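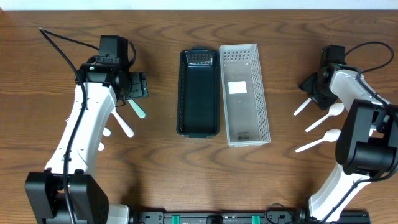

Page modifiée le 24 décembre 2018

COMMUNIQUÉ DE PRESSE

Sindelska, le kit de patchwork à coudre entièrement à la main, arrive chez Bech

Prulville. Il est prêt ! J'ai attendu d'avoir le premier carton fermé sous les yeux pour écrire ce communiqué, parce que celles et ceux qui suivent la petite maison Bech savent que j'ai annoncé ce kit deux fois déjà, et que les deux fois il manquait quelque chose (les gabarits d'abord, le livret ensuite). Sindelska est donc un kit complet de couture sur papier, la technique que nos amies anglaises appellent English paper piecing, pour réaliser un couvre-lit léger de 122 cm de côté, sans machine, sur les genoux, dans le train ou devant une série.

La boîte contient 261 gabarits en papier épais, les tissus coupés en bandes, le fil, deux aiguilles fines et un livret en français. Il faut y ajouter une paire de ciseaux, un dé si vous cousez avec un dé, et de la patience. Le molleton et la doublure ne sont pas compris. Je sais que certaines d'entre vous auraient préféré tout trouver dans le même colis, mais chacune a son idée sur le molleton et j'ai reçu assez de courriers passionnés à ce sujet pour ne plus vouloir trancher.

D'où vient le dessin

Le motif est parti d'un carrelage. J'avais photographié un vieux couloir dont le sol mélangeait hexagones allongés, losanges et petits triangles, et j'ai passé tout un hiver à le redessiner au crayon, puis à le simplifier, puis à le simplifier encore. Dans la première version il y avait des pièces tellement petites que le tissu replié derrière était plus large que la pièce elle-même, ce qui donne une bosse affreuse au repassage. Il reste aujourd'hui 7 formes, numérotées dans le livret et imprimées chacune avec son numéro sur le papier, pour qu'on puisse trier sa boîte même si le chat est passé dessus.

Le nom, on me le demande souvent : Sindelska est le mot que j'avais griffonné en haut de la toute première feuille. Je n'ai jamais trouvé mieux et il est resté.

Les formes s'assemblent en grandes rosaces, qui s'assemblent ensuite entre elles. C'est un ordre que je conseille vivement de respecter, en tout cas pour un premier ouvrage. On peut coudre les rosaces dans n'importe quel sens et à n'importe quel endroit, les empiler dans un tiroir, les oublier, les retrouver. Le montage final demande une grande table et un après-midi tranquille, et c'est aussi le moment où l'on s'aperçoit qu'on a mis deux rosaces foncées côte à côte. Le livret propose un plan de placement, que personnellement je ne suis jamais.

Des gabarits découpés à Zellik

La découpe des papiers a été confiée à un atelier de Zellik, et c'est le poste qui nous a pris le plus de temps. Un gabarit de couture doit être assez rigide pour qu'on sente l'arête sous le pli, assez souple pour se plier quand on coud un angle rentrant, et surtout exactement de la même taille que son voisin. Un demi-millimètre de différence ne se voit pas sur une pièce. Sur une rangée entière, les pointes ne tombent plus en face et l'on se retrouve à tirer sur le fil en soupirant. Nous avons essayé plusieurs épaisseurs de papier avant de choisir, et les essais refusés nous servent de marque-pages depuis le mois d'octobre.

Chaque gabarit est percé d'un petit trou au centre. Une pointe d'aiguille à tricoter ou un cure-dent suffit pour le soulever et le sortir, une fois la pièce entourée de ses voisines de tous les côtés (pas avant, je vous en prie !). Les papiers ressortent presque tous intacts et se réutilisent tant que leurs angles restent nets. Si vous faufilez à travers le papier, ils tiendront un peu moins longtemps que si vous prenez seulement le tissu dans les coins. Pour celles qui préfèrent la colle, le livret donne aussi la marche à suivre, avec la main légère.

Trois gammes de couleurs

J'ai composé trois assortiments. Le premier, Brume, réunit des gris, des bleus passés et un écru chaud. Le deuxième, Verger, est plus gai, avec des verts, un rose de pomme et un jaune que j'ai failli retirer et que tout le monde à l'atelier a défendu. Le troisième s'appelle Encre et va du bleu nuit au blanc cassé — c'est celui que j'ai sur mon lit, un peu bouloché d'un côté. Tous les tissus sont des cotons au tissage serré, lavés et repassés avant la coupe. Ils arrivent en bandes, à recouper selon les repères du livret. La marge de couture est généreuse et l'on garde de quoi rattraper une ou deux erreurs par couleur.

Il existe aussi une boîte sans tissu, avec les gabarits et le livret seulement, pour piocher dans ses propres réserves. C'est à mon avis la plus amusante. Chemises usées, fins de coupons, doublure d'une jupe que l'on ne mettra plus, tout passe, à condition d'écarter les tissus extensibles et ceux qui s'effilochent dès qu'on les regarde.
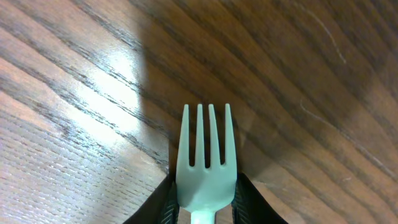 Bech, les communiqués — n° 7, page 2

À qui s'adresse le kit

Je l'ai pensé pour quelqu'un qui sait enfiler une aiguille et faire un nœud, et qui a envie d'un ouvrage long. Les points sont toujours les mêmes, de petits surjets pris au ras du pli, et la main les apprend vite. La difficulté est ailleurs : les angles rentrants, qu'il faut coudre en pliant le travail sur lui-même, et le fil, qu'on a toujours tendance à couper trop long. Le livret s'y attarde, avec des schémas agrandis. J'ai demandé à plusieurs débutantes de coudre une rosace sans mon aide, en me taisant dans un coin de la pièce, et j'ai réécrit deux pages entières après cette séance.

Les couturières expérimentées y trouveront leur compte dans le choix des tissus et la coupe orientée, c'est-à-dire le fait de centrer un détail imprimé dans chaque pièce. On gaspille plus de tissu et le résultat est spectaculaire, un vrai kaléidoscope. Une variante de bordure, plus longue à monter, est donnée à la fin du livret. Elle se coud avec les mêmes formes.

Pour le quilting, je laisse chacune libre. Le mien est matelassé à la main, à faible distance des coutures, avec un fil assez gros. À la machine, des lignes droites très simples conviennent bien.

Où le trouver

Sindelska est en vente à la boutique Bech de Prulville et par correspondance, avec les tarifs et les frais d'envoi indiqués sur notre bon de commande. Les boîtes sont garnies sur place, par petites séries. Il peut donc arriver qu'une gamme manque quelques jours, Verger surtout, qui part plus vite que je ne l'avais imaginé. Dans ce cas, on peut laisser ses coordonnées et nous prévenons dès que la série suivante est fermée. Les merceries et boutiques de patchwork qui souhaitent proposer le kit peuvent nous demander les conditions de revente et une rosace cousue pour leur vitrine.

Les gabarits se rachètent aussi à l'unité de forme, par sachets. Si vous en perdez quelques-uns sous le canapé, inutile de reprendre une boîte entière. Indiquez simplement le numéro imprimé sur le papier.

Informations pour la presse

Des kits peuvent être prêtés aux rédactions pour un essai, et le livret est disponible en version numérique sur demande. Je réponds volontiers aux questions techniques et je peux fournir le schéma d'une rosace à publier, avec la mention « Sindelska, Bech, Prulville ». Merci de préciser la date de bouclage dans votre message, je réponds plus vite quand je la connais.

Contact : service de presse Bech, Prulville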